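Darren Pickering has been asked the same question at every open day for four years. When can I have one at home?

"I say you can't, and they look disappointed, and then they ask if it does ironing," he says.

Pickering runs the kitchen bench at Droridar, a small firm on the Sedgwick estate that tests robot arms for other companies. His customers want to know whether a machine can be trusted with ordinary chores: clearing a table, putting shopping away, filling a shelf. Most of his week goes on picking things up and putting them down again.

He came to it from catering equipment, where he spent eleven years repairing dishwashers. The dishwasher, he says, is still the best household robot anyone has built. "It does one job in a closed box and you do the awkward part for it. You scrape the plates and you load it. The awkward part is what we're working on." 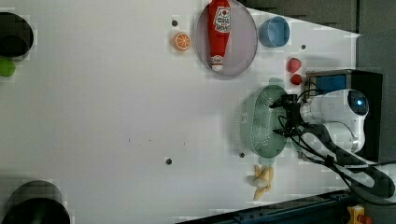

The gripper holding the colander by its rim at the Droridar kitchen bench.

Colanders come up a lot in conversation with Pickering. The rim is thin, he says, and the holes confuse some of the software that decides where an object starts and stops. In August his team ran 1638 attempts at lifting and moving kitchen items, and 654 of them were marked as failures. He doesn't hide the number. A failure can be a dropped cup, but it can also be an arm that stops and waits for help.

"Stopping is fine by me," he says. "I'd sooner it stopped. What I don't like is when it's sure of itself and wrong."

Yvonne Mellor, who writes the task lists, is less patient about it. She thinks people are too easily pleased by a good run. "You see it pick up a bottle and you think, right, that's bottles done. Then somebody turns the bottle round, or there's less in it, and you're back where you were on Monday morning."

Her lists are short and dull on purpose. Move the cup. Move the cup again with the plate somewhere else. A new item has to go through 200 attempts before she will sign it off, and she will not count any made while someone was steering the arm by hand.

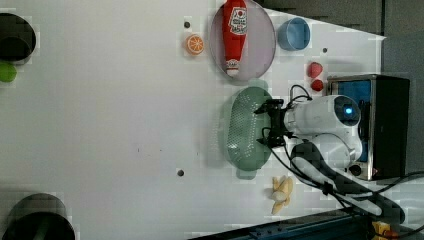 I asked them both about speed. Pickering said a person clears a small table in under a minute without thinking, and that the arm takes long enough for him to go and put the kettle on. He doesn't see that as the main problem. If it could be left alone overnight, he said, slow would do. At present it can't be left alone.

Shops may get there sooner. Zanix, which supplies shelving to supermarkets, has asked the firm to look at restocking, and Mellor thinks that is a more sensible place to begin. Packets come in known sizes and the shelf stays put. "A kitchen is somebody's mess," she says. "It's different every day and they all keep the pans in the wrong place."

Soft things are still bad. So is anything wet, or stacked, or inside something else. Neither of them would put a date on a machine that could tidy a family kitchen after tea, though Pickering said he would be happy to see one working in a care home before he retires — with a member of staff in the room.

And at home? He has a dishwasher, which he mended himself. Mellor doesn't have one. She washes up by hand and says it takes her ten minutes.

Last updated: Wed 12 December

Related items
Gareth Catterall on twenty years of warehouse conveyors
Plorilgate to trial shelf scanning at night
Hanna Wasilewska: what care staff want from machines
Letters: self-service tills and the people who mind them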